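How Does a Robot Make a Sandwich?
A look at the Skanberg Lunch Kit, for curious readers

Think about the last sandwich you made. You probably didn't think very hard while you made it. You took some bread, put things on it, put more bread on top, and then you ate it, maybe while looking for your other shoe. Your hands know so much about sandwiches that they hardly need to ask your brain for help.

A robot's hands don't know any of that. A robot has to learn what a slice of tomato is like to hold, and how hard it can squeeze a bun before the bun goes flat. That is a lot of learning, and it takes a lot of practice, and practice goes better when you have a good place to do it. The Skanberg Lunch Kit is that kind of place. It is made by a company called Haslam, and it comes in a big flat box with 31 pieces inside, if you count every little clip.

What's in the kit?

The main part is a tray, which sits in the middle of the table. This is where the building happens. On either side stand clear plastic walls, and more clear walls stick out sideways to make little rooms on the table. Each kind of food can have its own room. Tomato slices go in one, a bun in another, and sliced meat in another still. Small, fluttery foods like lettuce and cabbage would wander all over the place, so they get a clear box of their own, right on the tray.

Then there are the thin red rods, which lie along the table on both sides, and the clear bars that clip onto them. And there are white clips, which are my favorite part, but I will get to those in a minute.

Why are the walls see-through? Well, a robot looks at its work with cameras, and a camera can't peek around a wall the way you can by leaning over. With clear walls, the tomatoes don't get hidden. There is one tricky thing about clear plastic, though, and you will know it if you have ever bumped your nose on a glass door. It can be hard to see! The robot has to learn that something may be there even when it looks like there is only air. A bit of shine along the edge can be a very good clue.

Building starts with the bottom half of a bun, placed on the tray with the cut side facing up. Everything else has to go on top of it, so it needs to lie nice and flat. And yes, there will be crumbs. There are always crumbs.

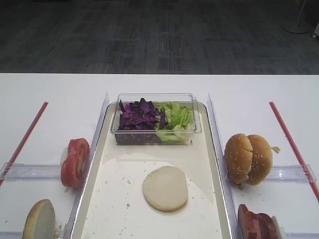
One young reader from Horine wants to know why the tomatoes have to stand up, when at home they lie down on a plate and seem perfectly happy about it.

What a good question! Try this at home. Put a playing card flat on a smooth table and pick it up, but use only your thumb and one finger, and don't slide it to the edge. It's hard, isn't it? Your fingers can't get underneath. Now lean the card against a cup so that it stands up, and try again. Easy! You just pinch it from both sides. A slice of tomato is thicker than a card, but the idea is the same. Food that stands on its edge is food that is ready to be pinched.

Two fingers instead of five

You have five fingers on each hand (counting your thumb, which I think we should, after all it does for us). They bend in the middle, and they can feel if something is soft or cold or sticky. Many robots do their work with a gripper, and the kind of gripper this kit is made for has just two fingers. They move apart, and they move together. That may sound like very little, but you would be surprised how much can be done by opening and closing in the right spot at the right time.

The right spot is the hard bit. If the fingers close too soon, they catch nothing. If they come in crooked, they might knock over the very thing they wanted to pick up. So a camera can be mounted right down near the gripper, where it gets a very close look at what is between the fingers. It's a little like having an eye on your wrist. You would find it handy for looking under the couch.

Now for those white clips. A stack of sliced ham is floppy, and floppy things do not like standing up. A chunky white clip holds the stack on its edge, and another one can press against a bun. The clear bars have molded ends that fit around the red rods, so that everything on the table has something steady to hold on to.

When you look from down by the gripper, the table seems like a completely different place. The fingers are big and black and close, the red rod stands out like a stripe of paint, and the lettuce is far off behind the edge of the tray. 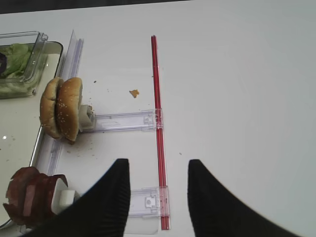 Is it a good kit?

I think it is, mostly. I like that it uses one simple job that everybody understands. If a robot builds a burger upside down, you don't have to be a scientist to notice. I also like that you can move the walls and rods to new places, because a robot that can only find the lettuce in one exact spot hasn't learned very much about lettuce.

There are a few things I would change. The clips are small and easy to lose - check your sleeves before you put the box away. The clear bars are also fussy to snap on until you get the knack, and a grown-up may need to help. Haslam makes a smaller set, the Femomen, that has one tray and fewer walls, and for a classroom with only one table I would look at that one first.

The kit does not come with a robot, by the way. It doesn't come with lunch, either. You bring your own buns.

Something to try

Ask a friend to be the robot. The friend may use only one thumb and one pointing finger, and must do exactly what you say and nothing else. Put out some bread, some lettuce and a slice of cheese, and explain how to make a sandwich. Don't point! If you say "put the cheese on," your robot is allowed to ask, "On what?"

Go slowly, and keep a cloth nearby for the crumbs.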